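Teaching a disassembly policy from few demonstrations, part 3: collecting the episodes

In part 2 we calibrated the wrist and the fixed camera. Now we record the demonstrations for the Halás policy. You need a finished calibration file and one free afternoon.

Step 1. Fix the start state
Write down what is already done to the computer before the episode begins. In our work every episode starts with the side panel removed. If you mix start states, the policy learns slowly and you will not see why.

Step 2. Cut the task into short skills
We had first one long skill and the results were poor. Lenka Slanina proposed to divide it at every change of contact, and this gave us 14 skills. Name them before recording, because later renaming is painful.

Step 3. Record
Keep each episode under 610 control steps. When the operator hesitates for long, stop and delete the episode. We keep small corrections, they are useful for the policy. Between episodes, turn the case a little or shift it by 2 cm, but leave the fixture plate where it is. The plate is your reference for all placing poses.
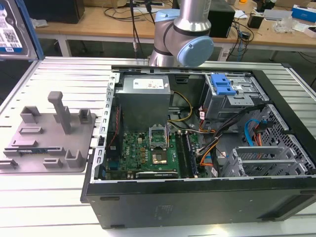

Figure 3. Workspace with the open tower on its side and the fixture plate to its left. The retention bracket of the CPU socket is raised.

Step 4. Check the labels
Thodoris Moschos wrote a small script, plaltari_check, which plays the segments one after another. Look mainly at the borders between skills. For the socket, we put the border at the moment when the bracket stops moving, and everybody who labels must use the same rule.

Step 5. Train
Start with 1,000 episodes for all skills together. With fewer, our policy was still good at reaching but weak at pulling cables. Training settings are in the file tivholm.yaml, and you should change only the batch size at first.

Questions about the labels please send to Thodoris. Part 4 will describe the evaluation.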